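Search docs Search
Home – Runbooks – Checklists – Hardware – Contact

Server room and host inspection – Cirkosville site
Last updated September 9, 2022

Walkthrough plus login checks, Kravets rack and the small Grultness rack by the door. Same list as last time with comments filled in as I went. OK = fine, FIX = needs a ticket, SKIP = didn't get to it. Comments are mine, edit if you know better.

ROOM

Door closes and latches by itself – OK. Needed a shove in December, fine now.

Badge reader logs match the sign-in sheet – FIX. Sheet has gaps. Either use it or take it off the wall.

Floor clear between racks – FIX. Flattened server cartons behind Kravets. Moved them to the hallway, they need to go to recycling.

Extinguisher tag in date – OK.

Cold side temperature inside the range on the door card – OK. Card is faded, reprint.

Blanking panels in empty slots – FIX. One missing on Grultness above the switch. There's a spare in the parts drawer, wrong screws though.

No food or drink past the door – OK.

POWER

UPS self test in the last quarter – OK, passed. Log is on the UPS web page, not in the ticket where it should be.

UPS battery age – FIX. Label on the Grultness unit says replace and has said so a while. Order it.

Both power supplies lit on every dual-supply host – FIX. Backup host has one dark. Reseated the cord, came back, went dark again. Assume the supply is dead. Host is up on the other one, do not touch that cord.

A and B feeds really on seperate circuits – SKIP. Can't trace without pulling the floor tile. Do it at the next window.

Power strips daisy chained – OK, none found.

CABLING

Labels on both ends – FIX. New patch cables on Kravets have labels on the switch end only. Whoever ran these please finish.

Nothing hanging by its own weight – OK after I tied up the monitor cable.

Console cable present and works – OK. Tried it. Set the terminal to the speed on the sticker, the default gives garbage.

OPERATING SYSTEM

All hosts on a release that still gets security updates – FIX. 2 hosts still on an interim release thats out of support. Both were meant to be temporary. Move them to the LTS image, don't try to upgrade in place over two skipped releases, the package config is too far off.

Unattended security updates on – OK for Kravets. Off on the build host on purpose, see the note in its motd. Fine, but then someone has to patch it by hand and the last manual patch was not recent.

Pending reboot flag – FIX. File server wants a reboot for the kernel. Schedule it after hours and tell the front office first this time.

Third-party repos listed and wanted – FIX. Old Plunemis repo still enabled on the web host. Key expired, so every update run throws a warning and people have stopped reading the output. Remove the repo, keep the package pinned until we replace it.

Time sync – OK. All hosts agree.

Old kernels cleaned out of /boot – FIX on the print server. Partition almost full. Ran autoremove, got some back, still tight.

Snap refresh held during work hours – OK.

DISKS AND BACKUPS

RAID status clean – OK all arrays. Checked from the controller tool and again from the host, they match.

Drive warnings – FIX. One drive in the file server reporting reallocated sectors, count 200. Compare against the last sheet before swapping. Cold spare is on the shelf, tested.

Nightly backup ran – OK.

Restore test – OK, restored a home folder to scratch and diffed it. Clean. Slow but clean.

Offsite copy – SKIP. Waiting on the login reset.

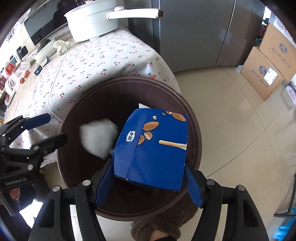

Backup mail goes to a list somebody reads – FIX. Goes to the old admin alias. Alias works but drops into a folder full of cron noise. Send failures only.

ACCESS

Root login over SSH off – OK everywhere.

Password login over SSH off – FIX. Still on for the build host. Keys are in place so just turn it off and restart sshd – keep a second session open while you do.

Leftover accounts – FIX. Locked the stale ones, didn't delete. Home folders need a look before they go.

Firewall rules match the wiki – FIX. Port 2503 open on the web host, not on the wiki page. Looks like the Plunemis agent. Close it when the repo comes off, not before.

Sudoers readable and no surprises – OK. Commented out a line for a user that no longer exists.

FOLLOW UP

Do first: dead power supply, UPS battery, the out of support hosts. The drive is next if the count went up.

Can wait: labels, blanking panel, door card.

Tickets go in the Cirkosville queue, not the general one, they get lost there. Put the line from this list in the subject so I can match them. Next walkthrough use a clean copy of the form, this one has my

edits to the power section and they havent been approved yet.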